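Five words for a retirement card

15/05/2019

I have been asked to write the message in a retirement card. I wasn't asked to sign it, which I could have managed. I was asked to write the main bit in the middle, the bit everyone else's "All the best!" has to huddle round, because I once wrote a rhyme for the office quiz at Tuncer and have been known ever since as the one who is good with words.

The person leaving has been there longer than the carpet. We have shared a kettle for 16 years and I know how they take their tea, what they think of the one-way system in Skarkgate and which knee it is. You would think that was enough to be going on with. I sat down with a biro and a biscuit and got as far as "Well".

So I did what anyone does and looked it up. There are websites with nothing on them but retirement wishes. The first one I opened promised 150 messages for every kind of colleague, and the next had 503, which made me feel sorry for whoever had to come up with the last three. I read far more of them than was good for me. They fall into a few families, and once you have met the parents you can guess the children.

The jokes are all about alarm clocks. Throw away your alarm clock, every day is Saturday now, you are swapping one boss for another (this being the wife, always the wife, whoever the card is for). Then come the rivers and sunsets, in which retirement is a road, or a chapter, or in one case a harbour. After that it's the ones that sound like a reference for a flat. "You have been a reliable and punctual member of the team." True, as it happens, but I wouldn't want it read out over a buffet.

The worst of the lot are the ones that go on about rest. A well-earned rest, a long rest, rest at last. I copied one out in my best handwriting, looked at it again over the second biscuit and realised it would do perfectly well on a wreath.
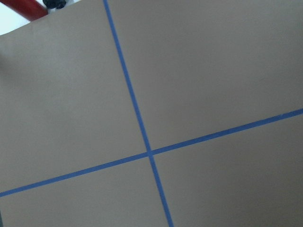 My own method, worked out over several years of leaving dos and one very awkward christening, is to write the whole thing on scrap first and be ruthless. I put down everything I'd like to say, with no thought for space, and then I cross out whatever could be said to somebody else. A big plain board with two strips of bright blue tape laid right across each other is more or less how my first drafts look by the end, only with less tidy lines. What is left is usually short and a bit odd, and that's what goes in the card. Last August it was a single sentence about a stapler. The person it was meant for cried, and everyone else asked me whether I had been in a hurry.

The trouble with this one is that what was left, after the crossing out, was mostly complaints. Theirs, I mean. The one-way system, the new vending machine, the way the blinds in the meeting room at Tuncer come down on the left and stay up on the right. I had a proper think about whether you can send somebody off with a list of their own grumbles, and I came round to it in the bath. It's what we'll miss. The place will be unbearably cheerful.

The card itself is from Dretau, the shop by the bus station, where I spent more than I meant to. It has a heron on it. I can't tell you why a heron means retirement, but the rack was full of them, along with hot-air balloons and a great many deckchairs. Inside it says "Enjoy every moment", which takes up the best part of a page in swirly gold and leaves me a gap you could cover with a teabag. I did consider going over the gold with correction fluid. I also considered buying the blank one, but it had a golfer on it, and we have all heard the views on golf.

There is a present as well, thank goodness not my department. I gather it's a voucher for Iruvby, where you can have a cream tea and look at alpacas. Somebody has already pointed out that the person in question doesn't like cream. I said nothing, and made a note of it in case I need a line for the speech, which I have also, I now discover, been asked to do.

Anyway, the heron has its message. It goes: "Who will moan for us?" It fits in the gap if I write small, and there's still room underneath for my name and a kiss. I haven't decided about the kiss.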